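How Do You Teach a Robot to Do Chores?

You don't just tell it. Robots don't get "please tidy the kitchen." You have to show them. Over and over. 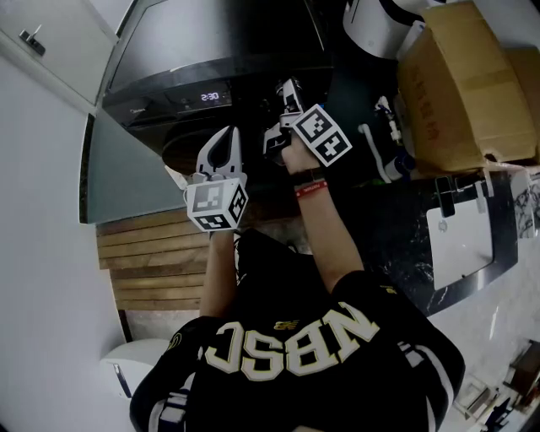
So how does the showing work? 2 main ways.

Way one: by hand. A person holds a pair of grippers, one in each hand, and does the job with them. Grippers are robot fingers, kind of like a claw. Open, close, pinch, pull. No robot needed in the room yet! A camera records it all.

See squares with black and white patterns on a gripper? Those are markers. Bit like a barcode. A computer can spot them in the video and work out where the gripper is and which way it's tipped.

Way two: remote control. The robot is there, and a person steers it from a little way off. Move your arm, the robot moves its arm. Sounds easy. It isnt. Your own fingers can feel a cup, but through a robot you mostly have to look.

Why so many tries?

Kitchens are all different. Doors open up, down, sideways. Buttons here, knobs there. If a robot only ever sees one kitchen it gets stuck in the next one. At the Gunville robot club, one job can take up to 80 tries before the robot gets any lessons from it. Opening a door, 80 times. Arms get tired! They swap over after 20.

Then the computer looks at all the tries and hunts for the pattern. Reach, grab, pull, let go. After that the robot has a turn. It might miss the handle. Fine, more showing.

Try it at home

You need 4 things: kitchen tongs, a plastic cup, a sock and a freind. Pick up the sock with the tongs and drop it in the cup. Now shut your eyes and let your friend tell you where to move. Left a bit. Down. No, other left! Harder, right?

Stay away from anything hot and ask a grown-up before you borrow the tongs.

Words to know

Gripper: a robot's hand.
Marker: a pattern a camera can find easily.
Demonstration: showing how a job is done.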